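Anyone else's shop going to robot kitting cells?
Started by benchrat_vurk, 2022-05-13

benchrat_vurk
I do harness prep at Grelier, the Vurkville plant, 15 years on the same bench. Last month they put in two-arm cells for wire kitting and moved 2 of us from "prep" to "cell tending." Same pay so far. My day used to be cutting, coiling, binning, talking to whoever sat across from me. Now I load, watch, clear a jam, load again. I'm less sore, I'll give it that. But I'm bored out of my skull by lunch. Is this what it's like everywhere?

odlow_nights
Pretty much what happened at our place in Odlow. First few weeks were dull, then they let us teach the positions ourselves and it got a lot better. Ask for the training! Don't wait for them to offer it, they'll bring in an outside guy and you'll be stuck pushing the reset button forever.

tinsnip
Gonna disagree. I asked for the training, got it, and now I do two jobs for one paycheck. Our count was 1,435 kits last month and the bonus didn't move a dime. Get the money in writing first.

odlow_nights
Fair, but that's your boss, not the robot.

tinsnip
Same thing from where I'm standing lol

F. Engström
What parts are they giving it? We tried loose coils at Østergaard and the grippers made a mess of them. Stiff stuff was fine. Sverre Wikström on our line still does all the floppy wire by hand and he's faster anyway.

benchrat_vurk
Mostly coils, Folke, so you can guess how my mornings go. Got one of the cell from my phone folder, hang on.

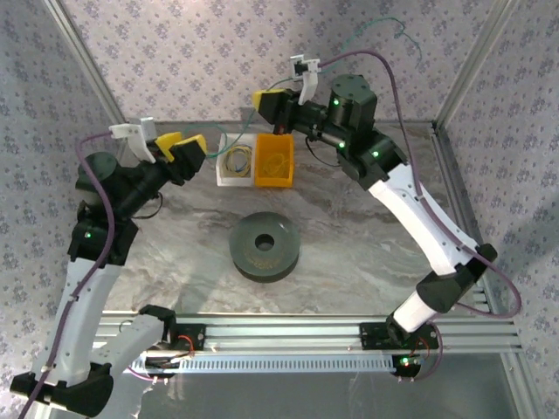 My job is mainly keeping the bins fed and the cables out of the way, and I've gotten fussy about both. I like a coil resting at the bottom, like the thin yellow one in the orange bin, and I keep an eye on those purple cables looping off the arms — snagging one is my personal nightmare. Also yes, the walls are flowered. I've got 6 more weeks before they review my job title, so I think I'll ask for the teaching course and the raise in the same meeting.

F. Engström
Good plan. Ask who covers your bench while you're in class, too. We forgot that one.

tinsnip
In writing!!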